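Handling Parcels at a Two-Arm Bench: Operating Practice

Issued by Nevton Automation, Kanar site. Revised 24th September.

This procedure applies to all staff who set up or supervise parcel handling with gloved robot hands. Operators must complete the bench induction before working without supervision.

Before starting

1. Inspect both gloves for holes and pulled threads. Replace a worn glove before the arms are powered.

2. Secure cables along the arm and move each joint slowly through its full range. Stop if a cable tightens.

3. Set parcels on the bench with their shipping labels facing up. Padded mailers and cartons may be handled in the same session.
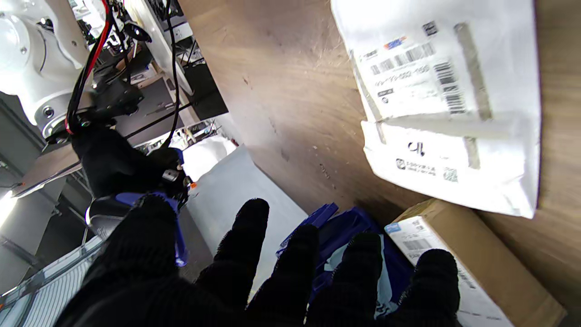
4. Confirm that the emergency stop is within reach of the supervising operator – not only the person at the controls.

During operation

Keep hands and loose clothing outside the marked zone while the arms are energized. Joint speed is limited to 30 per cent until the first 10 picks have been logged. A dropped parcel stays where it is until the arms have been stopped.

Labels carry personal information. Recordings that show a legible name or address are to be stored on the restricted drive and reported to Wycliffe Makokha, Privacy and Records.

Requests to vary this procedure must be made in writing to Elibariki Kioko.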